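Renting Out the Cabin at Brakby: Your Questions
March 25, 2023
By Vlastimil Oravec

I get the same handful of emails every spring, so I've finally typed up my answers in one place. If yours isn't covered, write to me and I'll add it (eventually – I'm slow before coffee).

How big is the place, really?
It sleeps four if everybody likes each other. Downstairs there's one bedroom and a pullout couch, and the couch is better than it sounds. My brother-in-law picks it over the bed every time. The cabin is 700 square feet, not counting the porch, and I do count the porch, since that's where you'll spend your whole trip!

What does a week cost?
It's $800 in the off season and $1,035 in August. That includes firewood, sheets and towels. I don't charge a cleaning fee, but please sweep. The sand gets everywhere and the floor scratches if you leave it.

Can I come for one night?
Sorry, no. The minimum is 2 nights. I tried single nights one summer and did nothing but laundry.

Is there a grocery store nearby?
Gajdoš is the little market at the crossroads, ten minutes by car. They have bread, eggs, decent tomatoes and a very good smoked cheese that sells out by noon. For a bigger shop you'll want to drive to Brurmont, and you should fill up on gas while you're there.

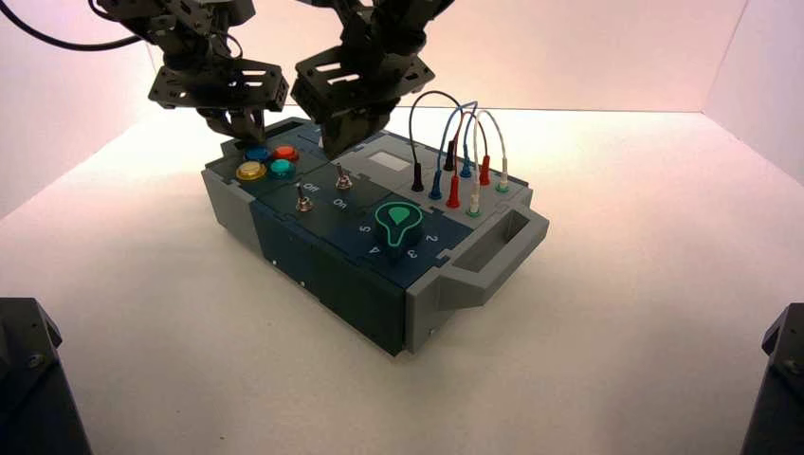 The road back from Brurmont is paved until the last mile, and then it's gravel. A regular car handles it fine if you take it slow. After heavy rain I'd stay to the left by the culvert, where it washes out a bit.

Is there Wi-Fi?
There is, and it's okay for email. Movies are hit or miss. Phone signal is best at the end of the dock, so you'll see people standing out there looking very serious.

Can I bring my dog?
Yes please! Dogs stay free. I only ask that they keep off the bed and that you rinse them under the outside tap after a swim.

What about boats?
The green rowboat is yours to use and the life vests hang in the shed. For kayaks, call Skanovano on the far shore. They'll drop them at the dock in the morning if you book the day before.

How do I cancel?
Just email me. Up to a month ahead you get everything back. After that I keep half, unless I can fill the week, and in August I nearly always can – so tell me early and we'll sort it out.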